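Dornen Matte Work Surface, Light Beige
Reviewed March 2021

The Dornen is a flat worktop panel sold for hobby rooms and small repair benches. I bought it to replace a Janside board that had gone yellow along the front and had begun to lift at one corner. It has been in daily use since February, mainly for paper cutting, label work and light assembly with water-based glue.

Fitting

The panel arrives between two sheets of stiff card, with screws and a folded instruction sheet. Installation took 15 minutes on an existing frame. The holes lined up. The screws supplied are slightly short if your frame has a thick top rail, and I used my own. The instructions call for 2 people, but one can manage if the frame is already against a wall.

There is no lip at the front. The Janside had one and I disliked it, as it caught the underside of every ruler. Round items will roll off the Dornen, so anyone who works with beads or small bearings should add a tray.

Finish

The color is listed as light beige. In daylight it reads closer to gray, and under a warm bulb it shifts toward pink. Buyers trying to match existing furniture should order the sample chip first. The tone is not perfectly flat across the panel, and there is a fine speckle that shows only at close range. I consider the speckle useful, as it hides dust and light scuffs between cleanings.

Glare is low. The previous board threw back a hard reflection from the overhead fitting, and I had to move the lamp whenever I was lining up an edge. With the matte finish the lamp stays where it is. Shadows fall soft and wide, and they do not interfere with reading a pencil mark.

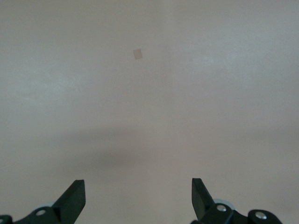 Contrast is the weaker point. Small pieces in tan or kraft stock are only a little darker than the surface and can be overlooked when clearing up. White card is easier to find, and anything dark is no trouble at all. If most of your work is in brown paper, the slate version of the same panel would be the better purchase.

Grip is moderate. Thin card laid flat stays put under a light touch but will slide if pushed from the edge. For cutting I still put a Semaan mat on top. The mat does not creep on the finish, even with long strokes.

Cleaning

Pencil comes off with a damp cloth. Dried glue lifts with a plastic scraper. Permanent marker left a faint gray trace after 3 passes with alcohol, and I have stopped trying to remove it. Masking tape peeled away cleanly after up to 9 days. I have not tested solvents stronger than alcohol, and the instruction sheet warns against them.

Compared with the Clodden

I used the Clodden panel at a previous workplace. It is harder and resists a knife point better, but it is glossy and noticeably louder when tools are set down. It also costs more. For heavy cutting without a mat I would choose the Clodden. For general bench work under overhead light, the Dornen is more comfortable over a long session.

Pros: low glare, easy to clean, accurate hole spacing.
Cons: short screws, poor contrast with tan materials, marks from permanent ink.

Rating: 4 out of 5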